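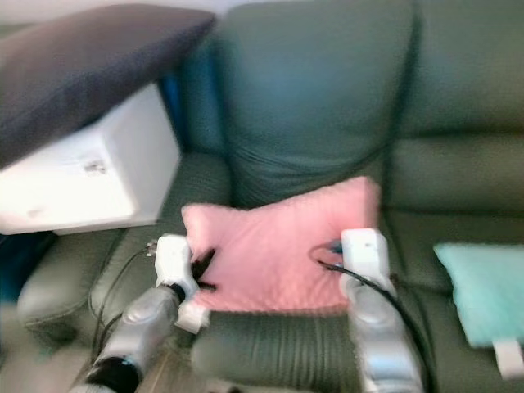
I have been thinking about sofa pillows, more than a grown woman probably should, and I have come around to believing that most of us own too many of them and enjoy too few.

My friend Ilaria Ruggiero had 37 at one point. She counted them one Saturday when she was moving, and we sat on the floor and laughed until her neighbor knocked. You couldn't sit down in that living room without first picking up an armful and looking for somewhere to put it, and the somewhere was always the floor — so that the pillows spent their evenings underfoot and only got back on the sofa when we left.

A leather sofa, and I mean a dark one especially, a good bottle green, wants very little. It has its own wrinkles and seams and pleats to look at. Give it a pink pillow and a pale turquoise one and I think you've done right by it. I know the magazines like everything in shades of oatmeal, but green leather can look awfully stern on a gray afternoon, and a bit of pink cheers it up no end!

I'm fond of a quilted cover, too. Smooth ones slide around on leather, and you end up chasing them with your elbow all through a movie. And please, lean the thing against the backrest and leave it alone. My aunt chopped hers down the middle with the side of her hand, every night before bed, and I never once dared to lean on one.

Snip the tag or don't. I've had tags hanging off mine for years and they bother my sister terribly, but she has never gotten up to find the scissors.

What I do insist on is that a pillow be put back by whoever used it last, with two hands and a little plumping. It takes a moment, and it's nice to come down in the morning and find the sofa ready for you.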